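Wall mounting vs. leaving it on the stand

kernik_fan
Posted 21st June
Moving the living room around and I want the TV off the furniture and on the wall. Drywall over metal studs. The Kestus fixed bracket is 126 at the store near me and the Jutovura swing arm is 298. The TV will hang over a low media bench. Is the arm worth the extra money?
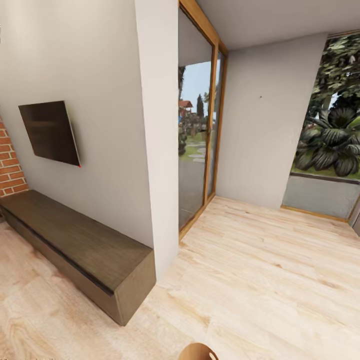
I would also like to hide the power cord, but the building won't let me open the wall without a permit.

Grgić
Get the fixed one. I paid for an arm years ago and pulled it out twice. Metal studs don't like a heavy TV hanging off an arm anyway.

moss_lane
Disagree. If you ever need to reach the ports you will want the arm. Put plywood behind the drywall and it will hold fine.

Grgić
He just said he can't open the wall.

moss_lane
Missed that. Fixed, then.

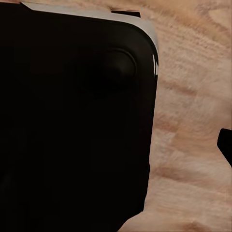

How high should the middle of the screen be?

Eye level when you are sitting on your own couch. Measure that before you drill. Most people go too high.

kernik_fan
OK, fixed bracket. I'll use toggle bolts and a surface cord cover painted to match the wall.
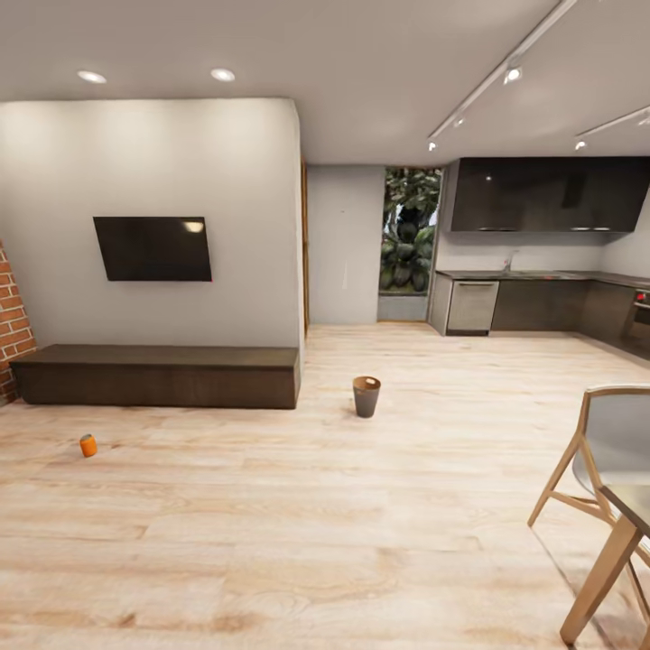
The cover has to run down behind the bench, so I'll paint it before I stick it on. An installer quoted me 984 for the whole job and I'm not paying that.

tallpine13
Check the bolt rating against the weight of the TV plus the bracket. People forget the bracket.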